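The owner of the Farquharson, a burger bar on the ground floor of an old bank, opened in September with a short menu and one fryer. She had spent eleven years in other people's kitchens before that.

"I wanted a place where you could read the whole menu while you stood in the queue," she says. "We do 3 burgers. People ask for a fourth and I tell them to come back next year."

The buns gave her the most trouble. The first supplier delivered at six in the morning, and by evening service they had gone dry. She now buys from Druvura, a bakery two streets away, which sends a second batch at four.

"It costs more. I put the price up by 30p and had two complaints, both from my brother."

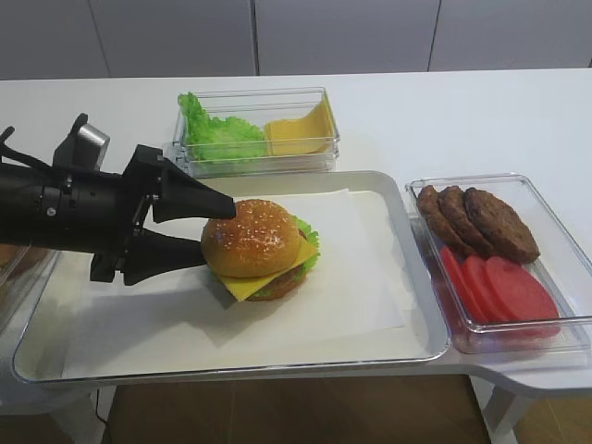
On a Wednesday she sells up to 200 burgers. Saturdays are closer to 300, and she takes on an extra pair of hands for the grill. The best month so far came to 2,484, a figure she has written in pencil on the wall by the back door.

She doesn't do deliveries. She tried it for a fortnight and found the chips were soft by the time they reached anyone.

"I rang a few customers and asked. They were polite about it, but you could tell. I'd sooner lose the order."

The rent is fixed until the lease comes up, and the extractor fan needs replacing before then. She has had one quote and is waiting for another. A second site has been mentioned by the landlord, who owns the empty shop next to the station.

"I've been to look at it. The kitchen's at the front and the drains are bad. I said I'd think about it."

The Farquharson is open from noon, closed Mondays.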